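Sorting a mixed tub of building bricks without losing a whole arvo

Quick one, been meaning to write this up since July. Second-hand tub from the Trorndale market, 1,071 pieces according to the label on the lid. Didn't check. Wasn't going to.

What you need
A clear table. Light coloured if you've got one, the small bits show up better.
3 shallow trays. Baking trays fine.
5 zip bags or old takeaway containers.
An old toothbrush.
Dish soap, lukewarm water, towel.

Step 1. Clear the table
Push everything else to the back against the wall. Shoes, pouches, bags, whatever lives there. Doesn't need to leave the room, you only need the front half. Wipe it down, grit gets under the bricks and scratches the shiny ones.

Step 2. Tip out a little at a time
A mug full. Not the whole tub!! Did the whole tub once and ended up packing half of it away unsorted. Small pile, finish it, next pile.

Step 3. Colour first, then shape
People will argue with this. For a big serious collection sort by shape, sure. For a family tub colour is quicker and the kids can help. Red, yellow, green, see-through ones on their own. Shape comes later and only if you can be bothered.

Step 4. Deal with the stuck ones
Always some pressed together. Put them aside untill the loose ones are done, then go through the lot in one hit.

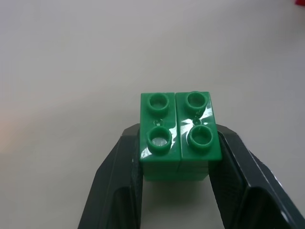
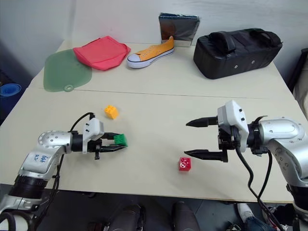 Green bricks, studs and all.

To get two apart, rock them, don't pull. Hold the bottom one flat on the table, thumb on the long side of the top one, tip it gently. Then the other way. If they won't budge, get a spare longer brick, press it onto the studs of the top one and use it as a handle. Works nearly every time. No knives. No teeth either, they leave marks and you can't buff them out.

Flat plates are worse. Fingernail in the corner, or an old library card. If you've got a proper separator tool use that, mine's gone missing.

Really jammed? Warm soapy water for 14 minutes, then try again while they're still slippery. Not hot, hot water can warp them.

Step 5. Wash
Only the grubby ones. Toothbrush round the studs and into the underside, rinse, shake, lay out on the towel studs up for a bit, then flip. Leave overnight. Don't put them away damp, they go smelly. Anything with a sticker or printing, damp cloth only.

Step 6. Bag and label
One colour per bag. Masking tape, texta, done. I use the Rathore tubs with the clip lids for the big colours and bags for the rest. Odd bits (wheels, hinges, that one tiny door) in their own bag marked ODDS. Resist making more categories. You'll never keep it up.

Step 7. Keeping it sorted
You won't, not fully. A sheet on the floor under the build helps, gather up the corners at pack up time and tip the lot into a "to sort" box. Do that box when it's full. Half an hour with the radio on.

Notes
Mixed brands: some click tighter than others. If a few always jam keep them seperate.
Chewed or cracked ones, bin.
Spare bags go to the Grotthorpe toy library, they'll take them clean and sorted by colour.

Baseplates next time.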